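**FOR RELEASE 4/13/25**

# Groreck adds shared spare parts records to Pelletier 6

STOVAMDALE - Groreck, a maker of maintenance software for small and mid-sized plants, today released Pelletier 6, a new version of its spare parts and storeroom program. The release lets plants under the same owner see each other's stock, reserve parts across sites and keep one common record for each part number.

Until now, each Pelletier site kept its own list. A bearing stocked in one plant could be entered under a different name in the next, and a buyer had no simple way to tell that the two were the same item. Plants often ordered parts that were already sitting on a shelf an hour's drive away.

In Pelletier 6, a part has one record. Each site adds its own bin location, minimum quantity and preferred supplier to that record. When a planner opens a work order, the program checks the local storeroom first and then the other sites. If the part is found elsewhere, the planner can reserve it and print a transfer slip from the same page.

## Trial at Flirkatham

The new version was tested at Flirkatham, a packaging company with 17 storerooms. The trial began last September and started with the two largest plants. The others were added as their part lists were cleaned up.

Cleaning up the lists took longer than the software installation. Storeroom staff compared manufacturer numbers, merged duplicate entries and marked parts that no longer matched any machine in service. Groreck has since added a matching tool based on that work. It puts likely duplicates side by side and leaves the decision to merge them with the site. Nothing is merged automatically, and a merge can be reversed for up to six months.

Flirkatham also asked for a change in how reservations expire. In the early test version, a reserved part stayed reserved until someone released it, and parts for postponed jobs were tied up for weeks. Reservations now carry an end date that follows the work order. If the job is moved, the date moves with it - if the job is closed, the part goes back to open stock.

## Other changes

- Minimum and maximum quantities can be set by season as well as by site.
- Repairable parts such as motors and gearboxes can be tracked by serial number while they are out at a repair shop.
- Cycle counts can be done on a phone or tablet without a network connection. Counts upload when the device is back in range.
- Shelf life dates are now supported for seals, adhesives and lubricants, with a weekly list of items coming due.
- The purchase request form has been shortened to one page.

Reports from earlier versions will still run. Custom reports that read the old bin location table need a small edit, and the steps are given in the upgrade notes.

## Availability and upgrade

Pelletier 6 is available now to all customers with a current support agreement, at no added charge. Sites that host the program on their own server should plan for more than two hours of downtime and should make a full backup before starting. Hosted customers will be moved in groups and will get their date by email.

Single-site customers can upgrade without turning on shared records. The setting is off by default and can be switched on later. Groreck will continue to fix security problems in Pelletier 5 for two years, but no new features will be added to it.

Training is offered online and at the Groreck office in Stovamdale. The storeroom course and the administrator course can be taken separately.

## Part records for operator controls

Pelletier 6 also changes how assemblies are recorded. A parent record can now hold child records down to the level of a single button or label, each with its own number, stock level and drawing. This is meant for items that plants used to buy only as a complete unit. Child records can be hidden from the main search to keep the results short.

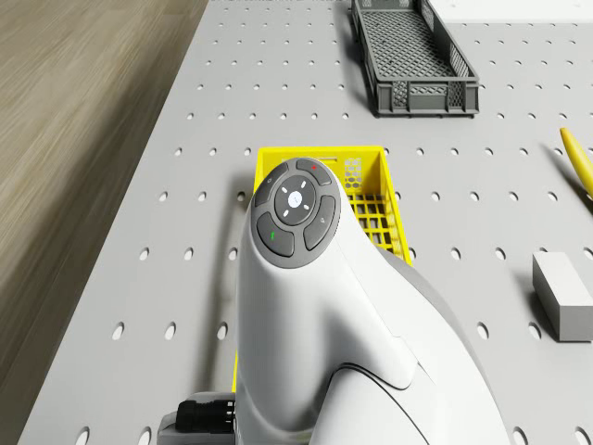
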